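Table Flowers: What We Learned From a Season of Tulips

Reading time: 3 minutes

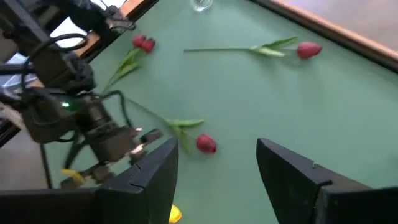
Red tulips laid out on the green table before arranging.

The flower table at Homville has been running since December, and enough readers have asked how it works that it seemed worth setting down. The short version is that we put out stems, glasses and water, and whoever is free makes up the arrangements for the dining room. The dining room has 39 tables and each one gets a glass.

Tulips have been the main flower so far. They come in red and yellow, they hold up well in a plain glass, and people recognize them. Vanderleia Figueiredo, who orders them through Stereck, has bought 1,018 stems for the house up to now. She had planned on 1,000, and the extra 18 went to the front desk.

The method has changed a little since we started. At first we stood all the stems in one bucket and people pulled out what they wanted. Leaves tore and the short stems stayed at the bottom. Now we lay the flowers flat on the table, a few at a time, with space between them. It is easier to see which way a stem bends, and a tulip with a curve in it can go on the side of the glass where the curve helps.

Leaves are where opinions differ. Akash Bajpai strips nearly all of them and likes a bare stem in clear water. Vanderleia leaves two on each flower and only removes what would sit below the water line. Both ways are fine for the dining room. Please do take off anything that would be underwater, as it turns the water cloudy by the second day.

Some notes for anyone joining in:

Pick the stem up below the bloom, about halfway down. The petals bruise if you hold the flower by its head, and the marks show up by evening.

Trim the ends at a slant with the sharp scissors from the drawer. The blunt pair crushes the stem. They are for paper and string, so please put them back in the other drawer when you find them mixed in.

Fill the glass a third of the way. Tulips drink a lot on the first day, so check the level at breakfast and top it up with cold water.

Three stems to a glass is the usual number. Five looks crowded and tips over when someone reaches for the salt. If you want to mix colors, two red and one yellow has been popular. Put the yellow one in last so you can move it without disturbing the others.

Tulips keep growing after they are cut. A glass that looked even at 4 p.m. can have one flower well above the others by the next afternoon. Lift it out, take a little off the end and put it back.

Keep the finished glasses away from the fruit bowl. Ademir Rangel moved his to the sideboard next to the bananas last month and the petals dropped two days early. He has since tried it again with the same result.

We are short on glasses. There were 41 when we began, and a few have gone to bedrooms and offices. If you have one with no flowers in it, please wash it and leave it on the shelf by the sink. Straight sides are best. The wide tumblers let the stems fall outward, and you end up using twice as many flowers to fill them.

Several people have asked about other flowers. Grurodska has offered us stocks and anemones once the tulips finish, and Harsh Pandey would like to try branches from the yard – the forsythia should be ready to cut by then. We will put out a small batch of each and see what lasts in the dining room, where the heat runs high in the mornings.

Arranging starts at 3 p.m. and takes less than an hour. You can come for ten minutes and do one glass. Aprons are on the hook behind the door, and cuttings go in the compost pail under the sink.

More from this newsletter

New hours for the reading room
Soup swap: recipes from Cleiton Toledo
Where the spare chairs went
Jaber bus stop moves across the street

Questions or items for the next issue? Leave a note at the front desk.
© Homville House News. All rights reserved.
Back to top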